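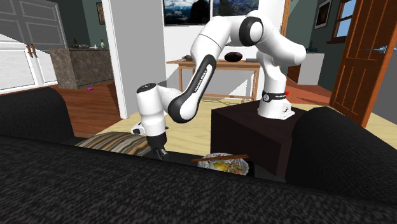
Ticket: Race timing, lap splits missing after upload
Product: Clala timing module, Orkano club site
Reported by: Rebecca Costa
Assigned to: Alaric Boateng
Priority: Normal
Status: Closed

Description
Splits from the February indoor 3000 m time trial do not show on the results page. Finish times are correct. The file has 21 runners. For 18 of them all lap splits appear. For the other 3 the split column is blank and the pace chart shows a flat line.

Steps already tried by reporter
Cleared browser cache. Uploaded the file again. Deleted the event and built it new from the Sorensen template. Same 3 runners blank each time.

Comment – Alaric Boateng, 9:40 am
Please attach the raw export from the mat reader, before it is opened in a spreadsheet. Also confirm the minimum lap setting under Event > Timing > Filters.

Comment – Rebecca Costa, 10:15 am
Raw export attached. Minimum lap is set to 180. I did not change it, it came with the template.
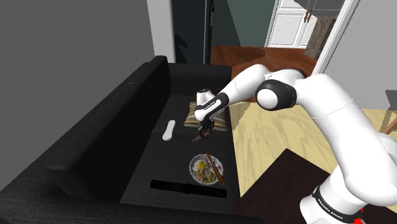

Black sofa with a white and black robotic arm reaching over it.

Comment – Alaric Boateng, 11:05 am
Raw file is fine. All lap reads are present for all bibs. The filter is the fault. The field is in seconds, and 180 is meant for outdoor loops. On a 200 m track every lap is shorter than that, so every read should be dropped as a duplicate. That explains the blank runners but not the ones that work.

Comment – Alaric Boateng, 11:50 am
Found the second part. The 18 good runners are linked to Rerov watch accounts, and their splits are being filled in from the watch. The 3 blank runners have no linked account. Nothing on the page was coming from the mat – only the finish times, which skip the filter.

Fix
1. Set minimum lap to 21 for this event.
2. Turn off "Fill missing splits from device".
3. Run Reprocess. Do not upload the file again.

Comment – Rebecca Costa, 1:20 pm
Done. All splits show. A few runners moved by a second or two on individual laps compared with what was posted before. Finish order is the same.

Comment – Alaric Boateng, 1:35 pm
Expected – mat reads replace watch laps. Indoor copy of the template saved with the new value. Closing.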